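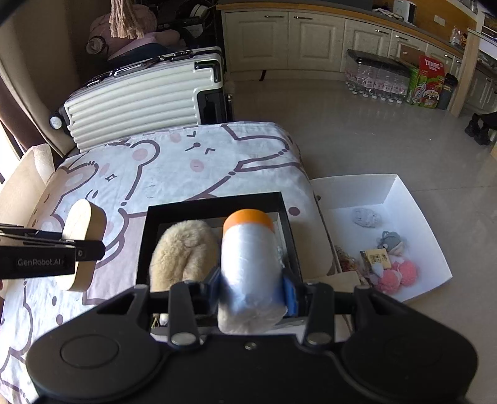

Pads closed on the clear roll, open black box behind it. The second gripper is at the left with the wooden block.

From: Lamisi Darko
To: gornex-dev
Subject: Re: [gornex-dev] contact flag drops out on clear film

Saimi Mustonen wrote:
> I ran the new contact detector over the tabletop set last night and it
> is fine on the block and on the plush. On the plastic roll it is not
> fine. The flag comes on when the pads close, drops, comes on again, and
> in some clips it does this many times in one grasp. Narance then reads
> each drop as a release and cuts the episode into pieces, so one grasp
> ends up as a string of tiny ones.
>
> I tried raising the threshold on the mask overlap and it got worse. I
> tried lowering it and then the pads count as touching the cloth. Is
> there a reason we use the object mask for this at all? The pad width
> should be enough.
>
> Also, the config loader still ignores the hold_frames key if it is in
> the per-object section. I think that has been broken since the split.

I can reproduce it. The frame at the top is one where the flag is off for me, and the pads are plainly squeezing the roll. The detector finds the orange band at the far end without trouble. The film in the middle and the cloudy end near the gripper come out as background in most frames, so the object mask shrinks to a small blob well away from the pads. The overlap goes to zero and the flag goes with it.

That also explains your threshold results. When the mask is missing, no value will save it. When it is there, it tends to bleed into whatever is behind the film, and a low value then lets other surfaces count as contact.

On pad width alone: we had that in the first version and took it out. The width tells you the pads have stopped moving, but it doesn't tell you what stopped them. With the plush the pads keep closing for a long time after first touch, and the old code called contact much too late. With the block it was good. I would rather not go back to it as the only signal, but I agree it should have more say than it has now.

What I have on the branch (film-contact, pushed to Briltside this morning):

1. Width and mask are now scored separately and written to the log as two columns. Before, you only got the product, which made this sort of problem hard to see.

2. If the width is steady and above the fully closed value, and the mask score falls, the flag stays on for hold_frames. The default is 40, which is long. I set it that high on purpose so that we see the false holds first. Bring it down for your own runs.

3. A release now needs the width to grow. A missing mask on its own can't end a grasp. This is the change that matters most for Narance.

4. The mask is carried forward with the gripper pose while the flag is on. For a held object the relation between pads and object should hardly change, so last frame's mask is a decent guess for this frame. It will be wrong if the object slips, and I have not dealt with slip.

Number 4 needs a good mask at the start of the grasp. I have been taking it from frames before the approach, when the pads are open and there is nothing in front of the roll. Film is easier to find when it lies on something with a pattern: the outlines bend or break up under it, and the wrinkles catch light. It is still not reliable, and with this cloth the printed shapes cause their own trouble. The detector gave me an object on one of the pink ovals more than once. I added a check that throws out any candidate with no depth step at its border, and that removed most of them. It also removed the thin end of the film in a few clips, so the border check is off for anything tagged transparent.

The frame below is the kind of start frame I mean. Roll and block are lying on the cloth, the pads are wide open, and the black box is empty.
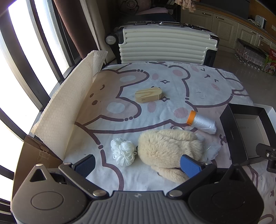

Saimi Mustonen says the start mask should not come from a single frame at all, and that I should merge all the frames in the approach and vote per point. She sent me a patch for this off list. I have read it and I like it, but it needs the camera pose to be good over the whole approach, and ours drifts when the gripper turns fast. I would put it in as an option, off by default, until the pose work is merged. Saimi, if you are fine with that, please send it to the list so it gets a proper review.

I ran the branch on the 3000 clips in the tabletop set. After dropping those with no grasp in them I was left with 1979. I have not scored them all yet. The block clips look the same as before the change, as far as I have gone through them. The film clips come out as one grasp where the old code gave several. There is a new failure, though. When a pad only brushes the film, the width can sit steady for a while with nothing held, and the flag comes on and stays on. With the long hold this looks bad. I don't have a fix. A lower hold_frames hides it but does not solve it.

The two-gripper case is also open. Each gripper runs its own detector and they share nothing. If both cameras see the same object, both may claim it, and Narance takes whichever message came last. For now I only count a claim from the gripper whose own pads overlap the object, which works until one hands something to the other. Koivisto had a simple lock for handovers in its task layer and it might be worth copying, if the license allows. I have not checked.

On the config loader: you are right, the per-object section is parsed and then overwritten by the defaults. The fix is two lines and is in the same branch as a separate commit, so it can be picked on its own. Anyone who set hold_frames per object has been running with the global value. Please check your old results if they depended on it.

To try the branch you need to rebuild the message types. The log format has changed, and the old plot script will fail on the extra column. Start it with --legacy if you only want the old plot.

Things I would like from others on the list:

– clips with clear or shiny packaging that isn't a roll. Bags would be good, I have very few.
– someone to look at the brush case with fresh eyes. The worst clips are listed in the branch under notes/brush.txt.
– opinions on whether the flag should become a number between 0 and 1. It would break Narance and the labeling tool, so I don't want to do it without agreement.

I'd like to merge on Wednesday if there are no objections. The mask carrying can wait if people want more time with it, but the release rule and the loader fix should go in.

Lamisi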